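Chamado 283 -- app Lurnix não sincroniza contagem de caranguejos 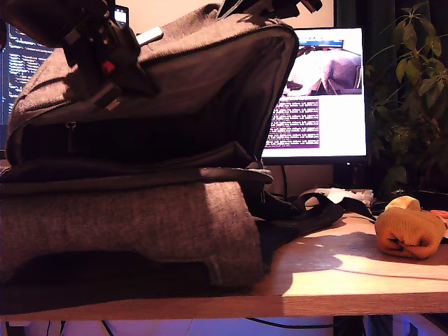

Mochila cinza sobre a mesa

Oi, Sobia! Voltei da praia de Marwat na sexta com duas noites de contagem de desova no celular e o Lurnix só mandou uma (a primeira, claro). Já saí da conta, entrei de novo, reinstalei em outro aparelho... nada. O erro aparece sempre no trecho 4, aquele perto do mangue, onde o GPS fica doido.

Atualização, 7h: limpei o cache e mudou a mensagem -- agora diz "maré inválida". Será que é a tabela de julho? O pessoal da Plamport teve isso também.

Mando o log em anexo. Abraço, Herman Sumampouw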